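**Brivis soft finger kit, two-finger version. Buyer's notes, Jun 10, 2023**

Short version: good fingers, annoying price list. Budget more than the quote.

We paid 3477 for the kit, fingers plus mount plus wrist camera. Quote came in Februrary, shipping and the adapter plate were not on it. Ask. Treltlow wanted less but their pads are hard plastic and we handle paper most of the day. Brochures, booklets, notebooks, all in overlapping stacks. Hard pads crease covers. Seen it enough.

Setup took 2 evenings. Manual is fine till the cable page, then guess.

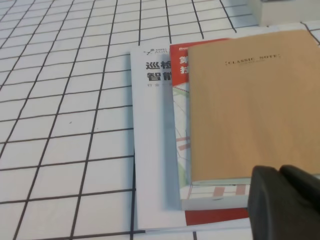

Line items I'd put in the plan next time:

- spare finger pair, order it with the kit, lead time is 24 days on its own
- adapter plate (ours is a Vundon arm, kit bolts up to something else)
- table surface. Plain white with a black grid, cheap, makes camera setup much less painful
- hours. Ours went mostly on paper. Kraft cover on a glossy booklet is a different job from two glossy ones

Grip is gentle. Rubbery surface holds a card cover without marking it, so far anyway. Thin brochures flat on the table are still hit and miss, the finger tips are rounded and dont get under an edge well. If thin sheets are your whole job, price a suction cup instead and skip this.

Wrist camera: decent. But the fingers sit in the corner of the view and hide whatever is under them. Plan for a second camera overhead. Not in the kit, not in my budget either, now it's a February request.
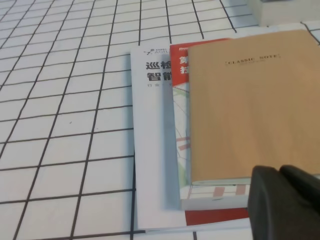 Lizelle Shezi wrote back that the overhead camera should come before the spare fingers, she'd move that money today. Her pair has done 27 weeks on magazines with no split, and the Ntuli service plan covered the one cable that went. She also thinks I'm too easy on the quote. Fair.

Still ordering the spares. Camera goes second.

Four out of five. Would be higher with the plate in the box and a price list that adds up.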